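Koltia folding table with woven basket
Manufacturer: Lornolen
Order code: 1272
Finish: white, matte

The Koltia is a flat-topped work table for folding and sorting knitwear. It is supplied to hospital linen rooms, hotels and shared laundries. The top is a plain rectangular board, smooth on the working face, with no lip at the front edge. Garments can be slid off the table into the basket without being lifted.

The basket is rectangular, woven, and available in olive green only. It is 300 mm deep and 400 mm wide, and stands at either end of the table. Folded pieces should go in flat, with the fold towards the operator. 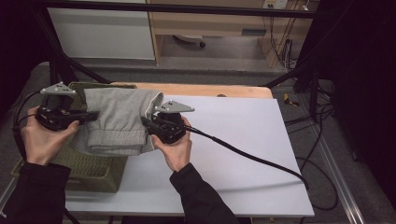
The table and basket may be ordered separately. Baskets are packed in sets of 4 and cannot be split. Replacement tops are held in stock at the Kauppinen warehouse; legs and fixings are made to order.

Notes on use

Soft knits with a wide ribbed band need more room than woven cloth. The rib pulls in when the garment is laid down and the plain knit next to it wrinkles. Spread the garment fully, smooth from the rib outwards, then make the first fold along its length.
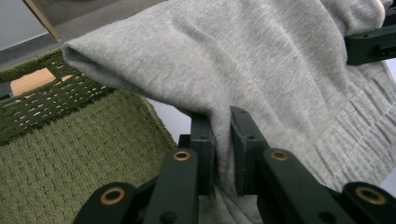
Heavier pieces, such as joggers and sweatshirts, should be folded to a rectangle no longer than the basket is wide. Gathered waistbands do not lie flat — fold them over once and leave them at one end of the bundle. Allow some 400 mm of clear table in front of each piece.
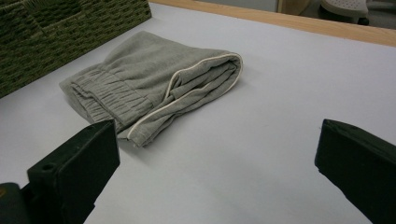

Grey garment folded to a bundle, gathered waistband at the left, pale piping on the rounded fold.

Care

Wipe the top with a damp cloth and a mild detergent. Do not use scouring pads or solvent cleaners, which will mark the matte finish. Brush lint out of the basket weave with a dry brush. The basket is not machine washable.

Delivery

Tables ship flat. Two people are needed for assembly — the Cendar fitting sheet is in the carton.

Trade enquiries: Hanne Mäkelä
Spares and returns: Yevhen Yurchenko
Page revised 19 Dec 2019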